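May, notebook 4, marinade bench

Salt uptake, continued. Francine Fehr wants to know by the end of the month whether the Quezada brine is worth the money over plain salt water. My opinion is already on record in notebook 3, in capitals, so I will try to keep an open mind, or at least quieter handwriting. 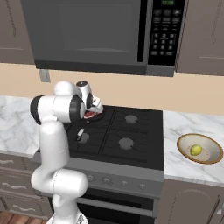
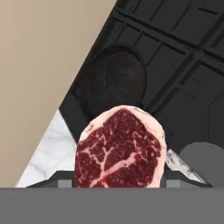 Steak in the pan, and a steak close up with its marbling and fat cap.

Cut 100 g cubes from the same muscle, trimmed the outside fat, blotted, weighed, dropped into jars. Half got Quezada, half got salt water at the same strength. Lids on, fridge, 2:00 p.m.

The Finura scale drifted again. It gave me 551 for the empty tray, then 549, then 551 once I had stopped looking at it with any hope. Moved it away from the vent and it settled. Whoever put it back by the vent last time: I have taped an X on the bench. The scale goes on the X.

Conductivity meter pegged at 2,000 on the first dip. Wrong range, my fault. Switched ranges, rinsed the probe, started over. Crossed-out column on the left is that.

Gringate sent the wrong jar lids. They fit if you lean on them. Jar 4 leaked anyway and is out of the set.

Early weights: both groups up a little, overlapping so thoroughly that the plot looks like one group with a stutter. Simance wants to fit a curve through it. Simance will fit a curve through anything, being software.

To do: overnight weights before the fridge gets opened for lunches. Ask Francine if "worth the money" has a number attached. Order lids.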